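Samham Storage Advice – Frequently Asked Questions

Last reviewed 8th March

Do I need a storage unit at all?

Maybe not. Most people who write to us have already decided they do, usually in the middle of a move, when everything feels worth keeping. Add up a year of rent before you sign. If the total is more than you would get for the stuff, sell the stuff.

The ad says the first month is free. Is it?

Read the second page. The free month often comes with a required lock, an admin fee and a policy you have to buy from the front desk. One reader, Bảo Sầm, paid $408 before he got a key to a "free" unit at a place on Rathnayake Road. He was told it was all standard. It may well be, but that doesn't make it free.

Can they raise my rent?

Yes, in most cases, and they will. The usual contract runs month to month with short notice of any increase. Ask for the rate after 12 months in writing. If the manager says they can't predict it, ask what a tenant who moved in last June pays now. You may not get an answer.

Is "climate controlled" worth paying for?

Sometimes. The phrase has no fixed meaning that we know of. It can mean heating, cooling, both, or a fan at the end of the hall. What you care about is humidity, and many contracts never mention it. Ask for a number. Books, photos and wood furniture can suffer in damp air. Garden tools don't care much.

Should I trust online ratings?

Not very far. We looked at Trustusero scores for a few places we had visited and couldn't match them to what we saw. Read the low ratings and skip the stars. Look for the same complaint turning up more than once – gates that won't open, surprise auctions, mice.

What about those special moisture-proof bins?

We're not convinced. Hurnis sells one at a price that would cover several ordinary bins with decent lids. We couldn't find any test results on their site, only the word "proven." A lid that fits and a shelf off the floor will do for most things.

Should I use boxes with separate lids?

For papers and small items, yes. Flaps wear out when you open them a lot.

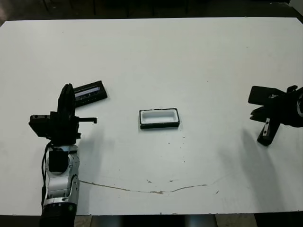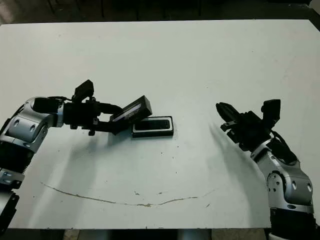

Does my home insurance cover a unit?

It might, up to a limit that is often lower than people expect. Call your insurer before you buy anything at the desk, and get the answer by email. Flood and vermin are the usual gaps.

How do I get out of the contract?

In writing, before the notice date, with a photo of the swept floor. Take your lock with you. Then watch your card for another month – autopay has a way of carrying on.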